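Chapter 4

How a Parish Remembers: Local Saints and the People Who Keep Them

Long before any office in a distant city opens a file, somebody in a village has usually begun to light candles. This is the part of the story that is easiest to miss when we read about saints in books, because books tend to start with the decree and work backward. In this chapter we would like to go the other way around, and to begin with the neighbors – the ones who swept the step, kept the letters in a drawer, and told their grandchildren where the good man or the good woman used to sit in church.

Take the hill town of Rillora, which will keep us company through most of the pages that follow. When its old schoolmistress died one June, the parish had only 200 households and one priest, who shared his time with the next valley. Within a few months people were leaving notes at her grave. Some asked for help with a sick child or a poor harvest, and some simply thanked her for having taught them to read. The priest did not quite know what to make of it, and he wrote to his bishop in Mekia to ask whether he should clear the notes away or leave them be. The bishop's answer was short and rather kind: leave them, keep them dry, and say nothing in public for now.

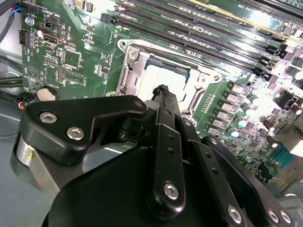
RELIGION AND COMMUNITY LIFE

That answer tells us a good deal about how devotion and authority live side by side. Private prayer at a grave has generally been left to the faithful, while public honor – a feast day, a name over an altar – has had to wait for a judgment from above. The waiting can be very long. In Rillora it lasted 35 years before the first witnesses were even called, and by then only eight people who had known her well were still living. Their memories did not always agree, as you will see when we come to their statements later in the chapter.

You may want to keep a second case in mind as you read. The parish of Jusberg also had its beloved figure, a baker who fed the poor through a hard winter, and there the notes and candles faded away within a generation. Was he any less holy? We will not try to settle that. What we can ask is who kept the stories, where they were told, and what became of the tellers when the mill closed and the young families moved off to Meinecke to find work.

Before going on, write down the name of someone your own community remembers with special affection, and note how you first came to hear of them. We will return to your notes at the end of the first section, which begins with the letters from the drawer.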